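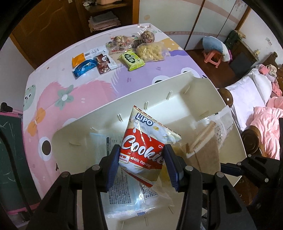
4.2 Stocking the Trays
The Candau countertop vending unit holds its stock on spiral trays, which must be loaded from the front with the main door fully open. Each tray is rated for items weighing no more than 200 g apiece. Small pillow packs with crimped ends, such as the LiPO milk-flavour cookie packet, are to be placed upright in the narrow spirals, with the brand name facing the customer. Boxed goods belong in the wide spirals on the bottom tray.

1. Turn the service key to LOAD and wait for the amber light.
2. Pull the tray forward until it stops, then tilt it down.
3. Insert one item per coil, working from the back to the front.
4. Check that no item extends past the end of the coil.
5. Lift the tray level and push it in until the latch clicks.
6. Enter the new price and quantity on the keypad -- see Section 4.3.
7. Close the door and turn the service key to RUN.

Note: Packs with different package sizes should not share a spiral. After any change of product, run 5 test vends on that spiral before returning the unit to service.

Note: The unit stores up to 400 sales records. Older records are overwritten unless they have been copied to the Ultier reader.

CAUTION: Keep fingers clear of the coils while the amber light is flashing. The motors may turn without warning.

CAUTION: Do not place glass containers on any tray.

If a tray will not latch, remove it and inspect the rails for crumbs or torn film. Replacement rails are listed in Appendix B under Loklow parts.

Section revised 30/08/2023. Approved: B. Barros, Technical Publications.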